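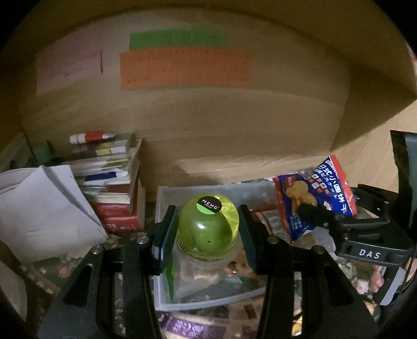 Item 14. Lime-green container with round sticker, "MENG".

Treloar Building, second floor
Storage and shared kitchen inspection, with comments
Date: 1 December 2022
Inspector: Joanne Stockdale
Accompanied by: Clive Birkett
Previous inspection: October

Marks used: OK, Fix, N/A. Anything marked Fix has a name next to it.

EXITS AND WALKWAYS

1. Main corridor clear to full width. OK
2. Rear exit door opens without a key. OK
Comment: Door drags on the mat. Mat to be trimmed or taken up. Jordan Haslam.
3. Exit signs lit. Fix
Comment: Sign over the Ondport stairwell is out. Same sign was noted in October and the bulb was changed then, so please have the fitting looked at this time. Jordan Haslam.
4. Nothing stored on stairs or landings. Fix
Comment: Two folded chairs on the upper landing. Moved during the walk. They belong in the meeting room.

FIRE EQUIPMENT

5. Extinguishers on brackets, pins in, gauges in the green. OK
6. Fire blanket within reach of the stove. OK
Comment: Pull tabs are hidden behind the paper towel holder. Move the holder to the other side of the sink.
7. Smoke detector test. OK
8. Clear space under ceiling in storage room. Fix
Comment: Boxes on the top shelf at the Teltwood end are too close to the ceiling. Bring down one row. Brenda Whitlock.

SHELVING AND STORAGE

9. Shelving fixed to wall. OK
10. Load label posted and readable. Fix
Comment: Label on bay 2 is faded. Limit is 200 lb per shelf. New label needed, same wording as bay 1.
11. Heavy items below waist height. OK
12. Step stool in good condition, feet intact. Fix
Comment: One rubber foot missing. Tagged and taken out of use. Replacement stool may be borrowed from room 328 until a new one comes.
13. Cleaning products kept apart from food. OK
Comment: Much better than last time. Keep the lower cabinet for cleaning products only.
14. Containers labeled with contents or owner. Fix
Comment: A name alone is fine for personal items. Shared items need contents and the date opened. Anything with no label at the end of the month will be thrown out. Heidrun Nägeli to put up the notice.

KITCHEN

15. Refrigerator at 40 F or below. OK
16. Outlets near sink have ground fault protection, test button works. OK
17. Cords and plugs undamaged. Fix
Comment: Kettle cord is nicked near the base. Unplugged and removed. Do not tape it.
18. Microwave clean, door closes fully. OK
19. First aid kit complete. Fix
Comment: Short on medium bandages, and the burn gel is past its date. Order under account 840. Brenda Whitlock.
20. Gas appliances. N/A

GENERAL COMMENTS

The Lumberg key cabinet was locked and the log was filled in. Clive asked whether the storage room light could go on a timer. I have no objection as long as there is a manual override by the door.

Items 3, 12 and 17 come first. The rest can wait for the regular maintenance round.

Signed: J. Stockdale
Copy to: Brenda Whitlock, Jordan Haslam, Heidrun Nägeli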